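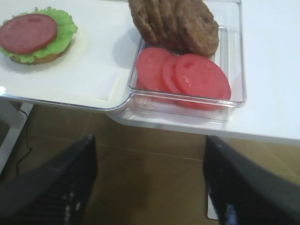 Small lunch places in Vekusia will get a cheaper permit from June

Mar 7, 2021

Owners of small lunch places in Vekusia will pay 800 for their yearly food permit starting in June. Until now they paid 3000, the same sum as large restaurants with a full dining room. The town council accepted the change on Thursday evening after a discussion of more than two hours. Nine members voted for it and two voted against.

The new permit is meant for places which prepare simple food and have few seats. Burgers, sandwiches, soups, salads and hot drinks are in the list which the council published together with the decision. A place which serves alcohol cannot use the cheaper permit, even when it has only one table. Bakeries have already their own rules and for them nothing will change.

The question is old in the town. Three years ago the lunch owners on Midier Street wrote the first letter to the council and asked to be treated as a separate group. The answer at that time was that one permit for everybody is easier to control. Last year they wrote again, and this time the letter was signed also by owners from the station side and from the market.

"We are open from eleven to three, and we paid for the permit as if we are open until midnight," said Jhair Condori, who has a burger and sandwich counter on Midier Street. He opened it in 2016 together with his sister. "In a good year you pay it and you forget. The last year was not a good year."

Mr. Condori said that most of his customers before were office workers from the buildings behind the street. Many of them now work from home and come to the center only once or twice in a week. He does not expect that all of them will return. He has made the menu shorter and stopped to sell breakfast, which in his words brought more work than money. With the difference in the permit he wants first to pay what he still owes for the rent of the autumn, and after that to repair the ventilation over the grill.

What is inside the rules

The cheaper permit has three conditions. The place must have no more than 11 seats for guests, counted together inside and outside. It must close before six in the evening. And it must pass the same kitchen inspection as every other place, without any easier version.

The last point was added during the meeting. In the first text of the proposal, small places had to be inspected only every second year. Several council members did not agree with this, and the council's health adviser also recommended to keep the yearly visit. The text was changed before the vote.

"The size of the kitchen doesn't make the chicken more safe," said Alaric Haddad, who leads the permit office of the town. He explained that the inspectors will look at the same things as before: the temperature in the refrigerators, the storage of raw meat, the hand washing sink, the state of the floors and of the surfaces where food is prepared or eaten. The result will still be placed at the door, where guests can read it from outside.

Mr. Haddad said also that the office will need a few weeks to prepare the new forms. Owners should not send the old form with the new sum written on it by hand, as two of them have done already on Friday morning. These forms will be sent back. The new one will be available at the window on the ground floor of the town hall and on the town's website.
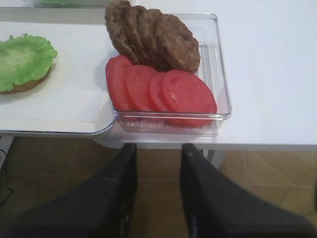 A white table and a tiled floor. Seats and tables in small lunch places come under the new rules in June.

The number of seats was the most difficult part of the discussion. Some owners asked for a limit of 20, which would include almost every place on Midier Street. The association of restaurants wanted no seats at all, only food to take away. The number which was accepted comes from an older rule about toilets: a place with more seats than this must have a separate toilet for guests, and the council preferred not to create a second limit.

Benches are also counted. One seat is 60 centimeters of a bench, and the rest is not counted if it is shorter than this. High tables where people eat standing do not count as seats, but they must leave free the way to the exit.

Not everybody is content

Two council members who voted against said that the town cannot lose the income now, when the repair of the swimming hall is not yet paid. According to the budget office, the loss in the first year can be covered from the parking fees. The two members answered that parking fees were also lower last year, for the same reason why the lunch places have less guests.

There is criticism from the other side too. The owner of Ông, a noodle kitchen next to the market, sent a letter to the council that was read aloud during the meeting. The kitchen has 14 seats and is open until eight, so it must continue to pay the full sum. In the letter the owner writes that evening guests are the only ones which have remained after the offices became quiet, and that to close before six would mean to send away half of the day's income. The letter asks for a middle step between the two permits.

The council did not vote about a middle step. It asked the permit office to return to the matter in the autumn, when it will be known how many owners have moved to the cheaper permit. Mr. Haddad did not want to promise anything. He said only that the letter is "well written and has correct arithmetic."

Electricity is a different bill

Several owners used the meeting to complain about the electricity prices, although this was not on the agenda. The lunch places in Vekusia buy their electricity from Voltus, and the business tariff went up in January. For a kitchen with a grill, a fryer and two refrigerators this can be felt every month. The chair of the meeting reminded that the council has no power over the tariff, but she agreed to invite the company to the meeting in April.

Mr. Condori said he will go to this meeting also. He keeps the bills of the last two years in a folder and he would like to ask why the fixed part became higher, when he uses less than before.

How to change the permit

Owners who have a valid permit do not have to wait until it ends. They can change to the cheaper one from the first working day of June, and the part which they have already paid for the remaining months will be taken from the next payment. It will not be paid back in money. Those whose permit ends in April or May can ask for an extension without cost until the new rules begin.

For the change it is necessary to bring the present permit, the last inspection report and a simple plan of the room with the seats drawn in it. The plan can be made by hand if the measures are readable. An owner who rents the room needs also a signature from the landlord, but only if there are seats outside.

New places which want to open before June have to pay the full sum first. The permit office advises them to call before they send anything. The telephone line for food permits is open on weekdays from nine to noon, and it is closed in the week before Easter.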